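Kitchen robots at the Randano open day

17 September 2019

I went along to the open day at Randano last week mostly for the free coffee, I'll admit, and ended up staying until they started stacking the chairs! If you've never been, it's the low building behind the old Aerts bakery, and you have to ring twice before anyone hears you.

The main draw this year was the simulation room. Randano builds virtual kitchens where robot arms get to practice before anyone lets them near a real one, and for the afternoon they had it all up on a big screen with a row of folding seats in front. I counted on having the place to myself but no - 90 people had signed up, and I got a spot at the back next to a very patient dad with twins on his lap.

Urmas Juška ran the demo. He's been with the kitchen project from the start, and he has a nice slow way of explaining things (he also stopped every time a kid put a hand up, so we ran 21 minutes over and I didn't mind a bit). He told us the team has 563 practice tasks on its list right now, most of them the sort of thing I do half asleep before breakfast - picking things up, putting things down, opening a drawer. He loaded one up and turned the view so we could see the arm and the counter together.

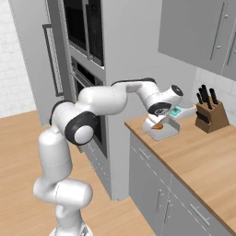
The simulated arm at work over the tray, in one of Randano's virtual kitchens.

I have to say I got kitchen envy. Gray cabinets, a wood countertop, two wall ovens - my own place has one oven and the door sticks. The woman in front of me asked if they'd pick out her tiles for her, and that got the biggest laugh of the day.

After that came questions, and there were good ones. A boy wanted to know what happens if the robot drops something, and Urmas said they reset the kitchen and go again, as often as they like. Somebody else asked why they bother making the ovens and handles look so nice. His answer was that the arm will have to find its way around real rooms later on, so a bare gray box wouldn't teach it much. Fair enough!

We then got to try steering an arm ourselves with a hand controller, in groups of 12. I was terrible. I spent my whole turn hovering over the counter and going the wrong way, with the twins shouting directions at me from behind.

Jallora had a small table by the door with leaflets about its evening classes, and I picked one up for my nephew. The beginners' course at the Vekden center starts in April and you don't need any programming to join. Randano is taking names for the next open day at the front desk - ring twice, and bring a sweater, as that simulation room is freezing.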